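**Notes from the Robot Club, January 30, 2021**

Hello again from the bed-making people! I promised Despina I would get this to her before the newsletter went to layout, and I am typing it with one shoe on, so forgive the order things come in.

For anybody who joined us after September: the Timbridge club picked one household chore for the whole school year, and the chore is making a bed. We voted. Dishes came second by one vote, and Dagim Mersha is still campaigning for dishes. The plan is to collect lots and lots of short demonstrations of people doing bed things with the hand grippers (smoothing, tucking, pulling a corner down, laying a pillow flat) and then train our little arm, Wubshet, to copy the easy ones. Wubshet is named after Abenezer's uncle, who apparently also takes a long time to get going in the morning.

So where are we? We have 198 demonstrations that passed Kevser's check and went into the folder. The goal for the spring showcase is 700, which sounded very reasonable back when we said it and sounds a bit less reasonable now that everybody is working from their own houses. But I'm cheerful about it! The last two weeks were our best yet, and most of that is down to the new members getting the hang of the grippers much faster than the rest of us did. I dropped mine behind a radiator on my first evening. I'm just saying it can only go up from there.

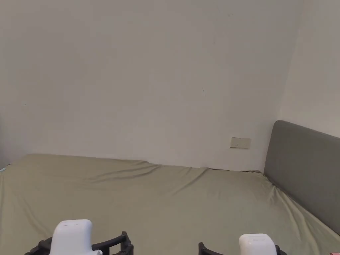
Wrinkles are the thing I want to talk about this month, mostly the wrinkles in fitted sheets. When we started, we thought a fitted sheet would be the easy case, what with the elastic doing half the work, and we saved all our worrying for duvets. Then we started recording and found that a fitted sheet will lie there looking finished while it keeps a whole set of soft folds running diagonally across the middle, and a few more bunched up by the headboard for good measure. If you pinch with both fingers right on top of a fold, you mostly pick the fold up and set it back down. What has been going better for me is starting on the flatter part near my side of the bed, going in low with the fingers wide open, and pulling toward the nearest edge before I close on anything. Slow is good. Slower than you think, and then a bit slower.

Kevser Yurt has been going through everybody's clips (bless her, that's a lot of sheets) and she has a theory about color. Plain sheets in a soft, middling shade, like a gray-green, show her the creases nicely. Bright white ones wash out whenever the sun comes in, and anything with a pattern makes the model think there are wrinkles all over the place. We had one set with little sailboats on it, and the smoothing score for that bed was so bad that Dagim printed it out and stuck it on his door. So if you have a choice, go plain. If sailboats are what you have, record the sailboats anyway and put it in the notes column. We'll want the hard ones later on.

A few other bits from Kevser's list, which I am passing on more or less as she sent them:

- Start every take with the fingers open and nothing in them, and hold still for 5 seconds before you move. The script uses that stretch to line things up.
- Keep the bed in the same spot for the whole session. If you bump it, start a new session.
- Name your folder with your first name and the bed, for example "dagim_bunk_top." We have four folders called "bed."
- Please don't trim your own clips. She would much prefer the messy start.

On the training side, Abenezer Alemayehu has the first smoothing policy running on Wubshet at the quarter-size test bed, the one we built out of a crate and a camping mattress. It can find a fold and it can put a finger on it. What comes next is a mixed bag. Some tries look lovely and some look like a cat kneading a blanket. He wants to split the demonstrations into two groups, pulls and pats, and train on them separately to see which one is confusing it. I think it's the pats. We have a small bet going and the stake is a box of the good cookies.

Money news, short version: Radine, the repair shop on the corner by the library, has given us a pile of spare cable and a used laptop for logging, and the cookbook sale brought in $2,611. I had to read that number twice. Thank you to every single person who bought a cookbook, and to the people who bought three! The first chunk is going toward a second pair of grippers for the families who have been sharing one set back and forth across town, and whatever is left gets us new finger pads. The old ones on set two are getting slick.

Dates and such: Hannelore Wunderlich is running the beginner call again, and she'll go over how to hold the grippers, how to charge the battery and how to upload. It's an hour at most and you can keep your camera off. She asked me to say that parents and grandparents are very welcome to record too. Adults make beds differently than twelve-year-olds do, and the model should get to see both. (My mother tucks a corner like she's wrapping a present. I have four clips of her and they're the best things in my folder.)

We also still need a name for the tucking tool, the flat paddle that Dagim has been carving. The team over at Umum, our sister club, suggested "Spatula," and I'd love for us to do better than that. Send ideas to the club inbox.

Next month I'm hoping to write about pillows, provided my pillow clips upload. They've been stuck at the same percentage since breakfast. If you're stuck on something too, write to me or to Hannelore, and one of us will call you back after dinner.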